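Small parts bin

A small parts bin is an open-topped container used to hold nuts, gears, fittings and other minor components at a workbench. It is found in assembly shops, repair rooms, schools and home garages, and is normally kept within arm's reach of the person doing the work. The term covers both bins that stay on the bench and those that are carried to and from a store room.

Form and materials

Most small parts bins are rectangular and moulded from plastic, though pressed steel was once common and is still preferred where hot parts are handled. The corners or outer walls are often ribbed. Ribs stiffen a thin wall and give the hand something to hold when the bin is full. A flared rim serves a similar purpose and, in many makes, also allows one bin to rest on top of another.

Colour is generally a matter of local practice. In the Drundard workshops, blue bins are used for mixed and unsorted parts, while grey bins are kept for counted stock. Other shops assign a colour to each stage of the work, or buy whatever is cheapest.

The Grudance pattern, widely copied by smaller makers, is 30 centimetres wide and 50 centimetres long. A shallower version, the Tully tray, is intended for drawers and is seldom used on an open bench.

Use at the bench

Bins are usually placed to one side of the working area, so that the middle of the bench remains clear. A mat is commonly laid beneath them. Foam and rubber mats reduce noise, protect the bench top and stop round parts from rolling - a frequent cause of loss with bearings and short lengths of rod. A speckled surface hides wear but can make very small screws harder to find.

Hexagonal nuts are often taken out of the bin and laid flat on the mat before use. In this position the threaded hole faces upwards and the size can be judged by eye against a neighbouring nut. Gears are handled differently, as their teeth may be damaged by knocking against heavier items, and many shops wrap them or give them a bin of their own.

Sorting

Mixed bins tend to collect offcuts of wire, odd fittings and parts of unknown origin. The Ellar method, taught in several technical colleges, divides the contents into 3 groups: parts to be used, parts to be returned to stock and parts to be thrown away. A full sort of a mixed bin takes around 32 minutes by this method. Critics have noted that the third group is usually the smallest - few workers are willing to discard a sound nut.

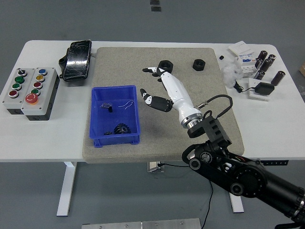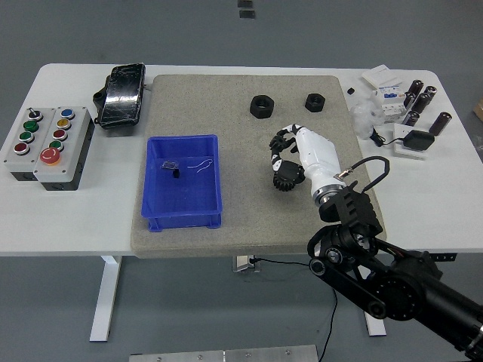

Blue plastic bins on speckled mats, each with two black hexagonal nuts outside the bin.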